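3.2 Simulated workcell

The physical arm was assembled in a shared workshop and was available to us only after 6 p.m., so controller tuning was done in simulation first. The joint limits and link masses measured during the build were entered by hand into the Ploneo scene file. Link inertias were left at the values computed from the shell meshes, which ignore the cable runs. This error was judged acceptable at the low speeds used here.

The arm is mounted overhead, which leaves the worktable clear on all sides but places the elbow close to the upper limit of its range when the gripper works near the table surface. Household objects were used as targets, with the basket kept in a fixed position at the front of the table. Object positions were redrawn before each trial, and layouts with overlapping footprints were rejected. Of 600 layouts generated in February, 83 were discarded on this basis.

Figure 4 shows the gripper open above the table with one of the remaining layouts.

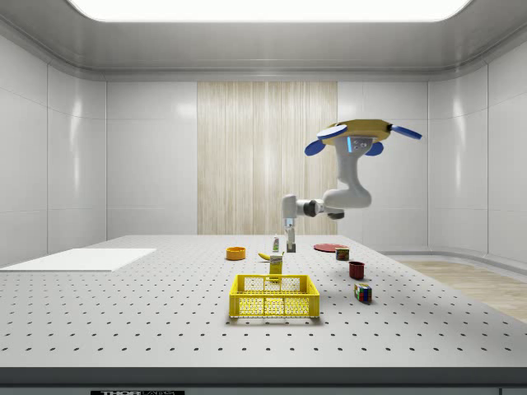 Figure 4. Simulated workcell with overhead arm, perforated worktable and household objects. The target basket (yellow) is empty.

Contact parameters for the fingers were taken from the Adamczyk gripper model without change. Each trial was stopped after 26 seconds if no grasp had been registered.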